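Closura Memorial Book and Keepsake Set

Item 3837
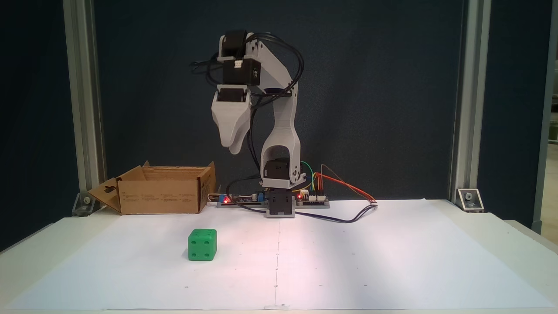 The Closura set gives a family one place to keep the guest signatures, cards and printed pieces from a funeral, wake or celebration of life. It can be ordered before the service and set out by the door, or afterward, when the cards and letters have started to come in.

The book opens flat for signing. Pages are heavy cream paper, sewn in, and take ballpoint or felt tip without bleeding through. The front section is for the obituary, the order of service and a short family record - parents, marriage, children, places lived. The back section has pockets sized for sympathy cards and newspaper clippings.

What you get

1 memorial book, cloth cover, with room for 756 signatures
2 ribbon markers
4 blank inserts for photographs
1 storage box with lid

Cover colors: Gethin (dark green), Grutudero (slate gray)

Personalization

Name and dates can be stamped on the cover in silver or gold. Please type them exactly as they should appear, including any middle name or maiden name in parentheses. We stamp what is entered on the order form and do not correct spelling. Stamped books cannot be returned. Plain books can be sent back unused within 30 days.

Shipping

Plain books ship the next business day. Stamped books take two more. If you have a service date, put it in the notes box and choose express at checkout. We can also ship straight to the funeral home - use the home's street address and write the family name on the second line.

Extra pages

For a large service, add the refill pack. It fits in the back pocket of the book and is not sewn. Refill packs for the older ring-bound style will be sold through July, while stock lasts.

Care

Wipe the cover with a dry cloth. Keep the box out of direct sun and away from damp basements. Do not use tape on clippings - the photo corners sold with the refill pack hold them well enough and come off clean.

Page updated May 24, 2018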